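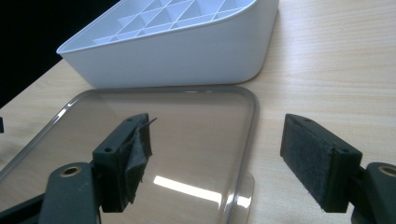 Figure 1. Two gripper fingers over the clear lid. The felt pad on the left finger has come partly away; the one on the right is intact.

Unit 6: Planning and Budgeting for Gripper Equipment
Pladetti course in automation purchasing
Handout revised May 10, 2026

Reading before class: the Prirkdale project plan, sections on recurring costs and floor space.

6.1 What the budget has to cover

Most first drafts of an equipment budget list the large items and stop. The Prirkdale plan did the same. Its first version had one line for grippers, one for computers and one for furniture. The second version, which we use in this unit, splits every line into purchase, setup and upkeep.

Purchase is the price on the quote plus freight and tax. Setup is everything needed before the first working day: mounting, cabling, floor marking, trial runs. Upkeep is what gets replaced or repaired while the equipment is in use. Students tend to underestimate upkeep for small tools because each part is cheap.

6.2 Wear parts

Finger pads are a wear part. In Figure 1 a section of felt on the left finger hangs in a fold, with a loose strand at the corner. A pad in that state should be replaced, and the budget should already hold the money for it.

For each wear part, write down:
Part name and which tool it fits
Unit price and smallest order quantity
Delivery time
Who is allowed to fit it
How many to keep on the shelf

The Prirkdale plan sets aside $1,000 for pads, adhesive and screws for the first year. Pads are bought in packs of 70. Opened packs go in a labeled drawer with the date on the label.

Order left and right pads together. If one side is renewed and the other is old, record both dates in the tool log. Check the screws when a pad is changed and note any that are missing.

6.3 Comparing two quotes

The plan asked for quotes from two suppliers, Meijer Automation Supply and Feller Tooling. The quotes are in the course folder. They don't cover the same things, so put them side by side before you look at the totals. Meijer quotes finger sets with pads fitted. Feller quotes bare fingers and lists pads separately. Neither quote includes cables.

Delivery from Feller is 13 working days. Meijer gives no delivery time, and the plan treats that as an open question to be settled in writing before the order goes out. An order placed in December should allow for the holiday closing at both firms.

6.4 The workstation

Budget for the station as a whole. The table, the floor around it and the cable runs all cost money or time.

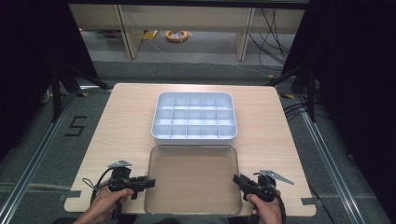
Photo: Pladetti course archive

The task at this station uses one divided tray and its lid, with a gripper in each hand. The list of objects is short, and the rest of the station is longer: tabletop, rails on both sides, stands, dark curtains, floor tape and a good deal of cable. Each of these needs a line, even if the line reads "already owned."

Cables deserve their own line. Each of these grippers has one, and more run across the carpet beside the table. Price cable covers or clips along with the cables themselves.

Trays and lids are consumables too. Clear plastic can scratch and thin rims can crack, so the plan allows for spare sets of the same model. Don't switch models partway through a project without telling the people who use the results.

6.5 Contingency

The Prirkdale plan holds a further $1,000 in contingency, kept apart from the wear parts money. It may be spent on repairs or rush freight. It may not be spent on new equipment.

Assignment

Draft a one-page budget for a single two-gripper station. Use the three headings from 6.1. Attach a wear parts list in the format from 6.2 and state which supplier you would choose for the fingers. Mark any price you had to estimate with an E. Bring a printed copy to the next class, and keep your working sheet, as Unit 7 starts from the same figures.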